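Le coin des curieux — La pince qui apprend à plier

Tu ranges ta chambre ? Bof. Tes parents non plus n'adorent pas. Alors des gens essaient d'apprendre ça aux robots. Aujourd'hui on regarde un kit qui sert à ça : le Tridum, vendu par la maison Ukora. À lire avec un grand si tu as moins de 8 ans, y a quelques mots pas faciles.

C'est quoi, le Tridum ?

Une pince. Enfin deux pinces, une pour chaque main. Tu les tiens par une poignée, tu appuies sur la gachette, ça se ferme. Tu relâches, ça s'ouvre. Pas de jambes, pas de tête, pas de voix rigolote. Le robot n'est pas encore là — c'est toi qui joues son rôle.

Et pourquoi faire ? Pour lui montrer. Un robot tout neuf ne sait rien. Prendre une chaussette, il ne sait pas. Un pantalon, encore moins. Il faut lui donner des exemples, plein, plein, plein.

Comment ça marche (version rapide)

Une personne prend les pinces. Elle fait une tâche de tous les jours, plier du linge par exemple. Une petite caméra filme tout, collée à la pince. Les images partent dans un ordinateur. L'ordinateur cherche ce qui se répète : où la pince va, quand elle serre, quand elle lâche.

Ensuite seulement, le robot essaie. Au début c'est moche. Vraiment moche. Boule de tissu par terre. Puis on lui montre encore, et ça va mieux.

Pourquoi des pinces et pas les mains ?

Bonne question, c'est Kidus Mersha qui nous a répondu. Il prépare les kits chez Ukora.

« Tes doigts, tu en as 5 par main. Le robot a juste une pince. Si tu lui montres avec tes doigts, il ne peut pas copier. Il faut travailler avec la même main que lui. »

Logique. Essaie chez toi : attrape un tee-shirt avec deux pinces à cornichons et plie-le. Pas si simple hein ?

Le linge, c'est dur !

Un cube, c'est toujours un cube. On le pousse, il reste un cube. Un pantalon change de forme dès qu'on le touche. Il se froisse, il glisse, une jambe passe sous l'autre. Et s'il est noir, la caméra voit mal les plis — tout se mélange.

Alors on le travaille bien à plat, sur un lit ou une table. Kidus dit que le lit est plus embêtant parce que c'est mou. Mais bon, les gens plient sur leur lit, donc le robot doit apprendre sur un lit aussi.

Combien d'essais ?

Pour le pantalon, l'équipe a enregistré 807 essais. Elle en a gardé 573. Les autres sont partis à la poubelle : trop flous, finis trop tôt, ou quelqu'un a éternué au milieu (si si).

Ce qu'il y a dans la boîte

Deux pinces. Un chargeur. Un carnet avec des tâches à faire, de la plus facile à la plus pénible. Des doigts de rechange pour les pinces, ils s'usent. Et un sac Metport pour tout transporter, un peu petit à notre avis, il faut forcer sur la fermeture.

On a aimé : ça se comprend tout de suite. Les tâches sont des vraies tâches, pas des jeux inventés.

On a moins aimé : la notice. Écrite toute petite. Et c'est lourd au bout d'un moment, surtout pour des bras d'enfant. De toute façon le kit est fait pour les adultes et les collèges, pas pour jouer seul.

Les étapes du pantalon

1. Poser le pantalon à plat. Les deux jambes bien visibles, la ceinture d'un côté.

2. Attraper le bas d'une jambe. Ouvrir la pince, descendre doucement, serrer. Pas trop de tissu d'un coup sinon ça fait un paquet.

3. Soulever et rabattre une jambe sur l'autre. Lâcher. Lisser un peu.

4. Plier en deux dans la longueur, puis encore en deux. Fini, au suivant.

Petit mot à retenir

Démonstration : quand on fait une chose devant quelqu'un pour qu'il apprenne à la faire. Ta grand-mère qui te montre comment casser un oeuf, c'est une démonstration. La personne avec ses pinces aussi.

Le pantalon noir au travail : une pince aux doigts jaunes pointée vers le lit, l'autre qui serre un bout de tissu noir et le tient en l'air.

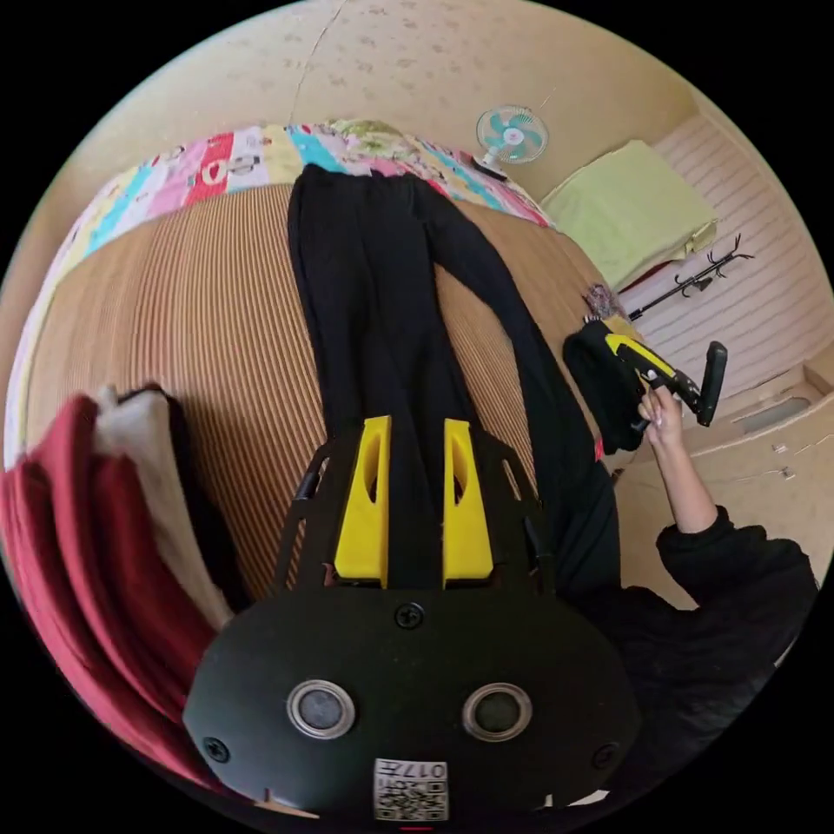
Et après ?

Ukora annonce un carnet de tâches en plus pour décembre, avec les draps. Les draps ! Même les grands n'y arrivent pas. On vous racontera.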